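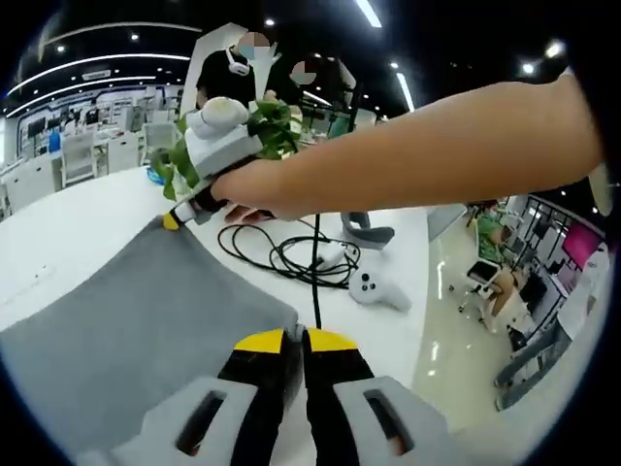 Hand-held grippers over the desk, a VR controller lying beside a coil of black cable.

Print this article | E-mail this article

Can it do the towels yet?

Monday, December 7, 2020
By our technology writer

Short answer, not really. Longer answer, it depends on the towel.

I've spent a good chunk of this spring chasing one question, whether a machine can do the boring jobs. The ones at home and the ones out the back of a shop. Fold this, wipe that, put the lid on the thing. Everybody I rang had a video to send. Very nice videos, most of them sped up.

So, Grumcombe first. There's a commercial laundry out there that does linen for motels and a couple of nursing homes, and they've had a Werkine folding arm on trial since January. When it's happy it gets through 35 hand towels an hour. A person on the next bench does 172 and talks the whole time. The arm doesn't get a sore back, to be fair, and it doesn't mind the heat in there, which I did. But somebody has to lay each towel flat in front of it first. Which is half the job. More than half if it's a fitted sheet, and they've given up on fitted sheets.

The floor manager wasn't bitter about it. Said it was like having a work experience kid who never has a birthday. They're keeping it through to the end of the lease and then they'll see.
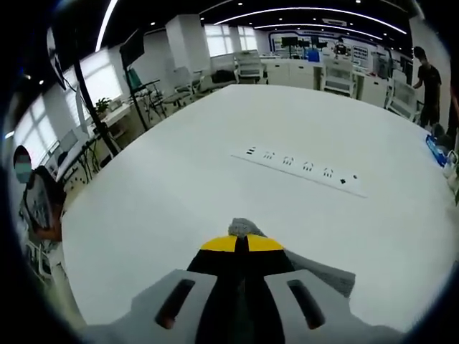
Yellow-banded gripper on the big white table, power strip further along.

What's changed lately is how the machines get taught. The old way, an engineer typed in every movement, and if you shifted the basket a hand's width the whole thing fell over. The newer way is you do the chore yourself, holding the same sort of gripper the robot has, with a camera along for the ride, and you do it again and again and again. Then the software goes through the lot and tries to work out what you were up to.

Gallora is one of the outfits going this way. Their starter set is 671 goes at kitchen and laundry jobs, all done by people, and they reckon that's tiny. I had a turn with a pair of grippers myself and you feel like a crab. You don't realise how much your fingers do until you've only got two of them per hand. I dropped a sock. Picked it up, dropped it agian.

Hard surfaces are the easy bit, apparently. Mugs, boxes, tins. A mug is the same shape all day long. It's cloth that gets them, and bags, and cords, anything that flops.

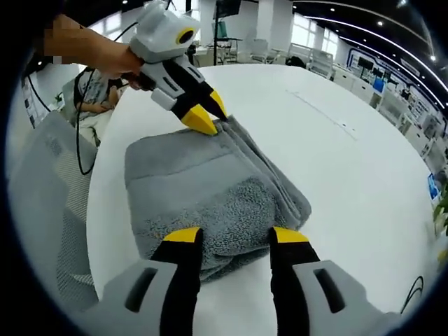

Cloth is a rotten thing to ask a machine to deal with. Every time you put it down it's a new shape, and the bit you want is usually underneath. A bath towel is about as kind as it gets, thick and square and plain. Even so, look at what it takes. Grey towel, already folded, two black fingers waiting just off the near edge and a second gripper pressing on the far right of it, with a person's hand on that one. Two tools for one towel. Now picture a doona cover. I asked the Gallora people about doona covers and got a long breath down the phone.

Shop floors are further along, mostly because you can rig the room. Eide fits out stockrooms, and its pitch is that you don't make the robot cleverer, you make the shelves duller. Same crate, same height, same light. In a stockroom like that they claim 85 per cent of picks go through with no human touching anything. Good number. The other picks go in a tub and a staff member sorts the tub at the end of the shift, and the tub was pretty full when I saw it. Blister packs, a loose glove, one gumboot.

You can't do that to a house. Well you can, but you'd have to live in it.

Cost is the other thing. The Werkine arm leases for roughly what a small van does, and the van can go to the shops. Nobody I spoke to would put a price on a home version — or a year, which tells you a bit.
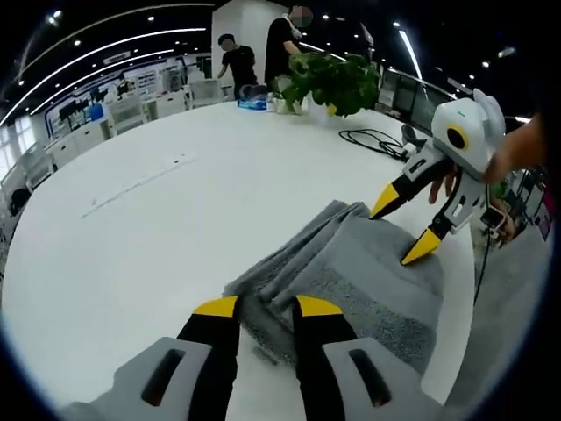
Would you buy one for the house now?

Wait a good while yet. The floor vacuums are worth the money if your rooms are fairly clear, but a machine that folds, wipes and puts away is still being worked on, and the ones that do a single chore need too much help from you to save any time.

Back at Grumcombe they'd switched the arm off by the time I left, changeover, and the next shift was doing bath mats by hand. Radio on. I asked if they'd let the machine try the mats. Maybe in the new year, they said, once someones been out to look at the left wrist joint.

Print this article | E-mail this article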